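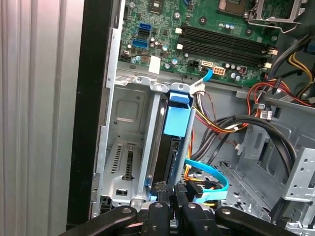 So I told them yes. I start at Lengyel next month, in the business lending office, and I still feel a bit seasick about it. Fanni Csonka called at 7 in the morning (who calls at 7?) to say the offer had gone through upstairs and would I please stop worrying. I was at the kitchen counter in my socks, nodding at the phone like she could see me. Then I had to go tell my boss at Mastuvach, and I walked the long way round to his office, past the open computer case with its four empty memory slots, rehearsing my speech. My head was about as empty as those slots by the time I got to his door. He was sweet about it! He said he'd guessed in July, when I started wearing the good jacket.

What I'll miss is the small accounts. The Elham bakery people, the guy with the boat trailers, all of them. I've had the bakery since they needed 2000 dollars for a secondhand mixer, and now they're talking about a second shop. I've promised to hand over the files properly, with notes, and not just dump the lot on whoever gets my desk. There are 931 pages in the Buvberg folder alone - I know because the printer told me, and then it jammed.

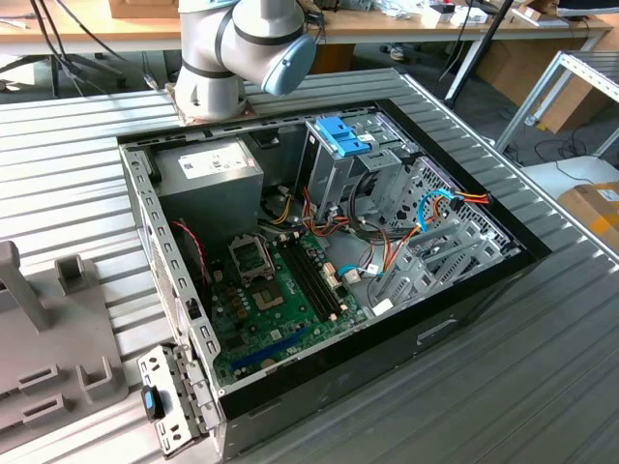

The open case, lid off and all.

Fanni says the new team is small and a bit noisy, and that they argue about everything before lunch and then go eat together. Sounds fine to me. She moved over from Mastuvach herself two years ago and swears she sleeps better, though she also drinks a frightening amount of coffee, so I don't know what to believe. 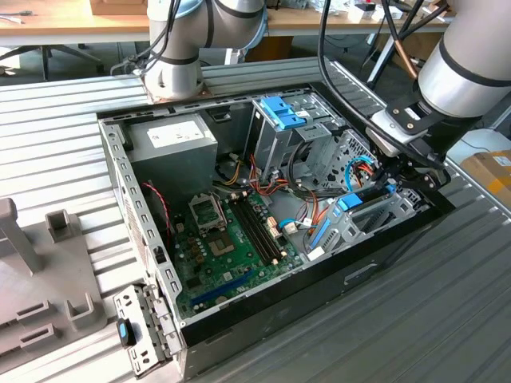 Mom wanted to know if it's a promotion. I said sort of - the title is longer and the desk is smaller. She's already told my aunt I'm running the place. I'll have to call her back tomorrow and fix that, and also ask about the blue suitcase, which I'm pretty sure she still has.

Still need to write the goodbye email. I've got "Hi everyone" so far.

4 comments | 2 shares

Back to top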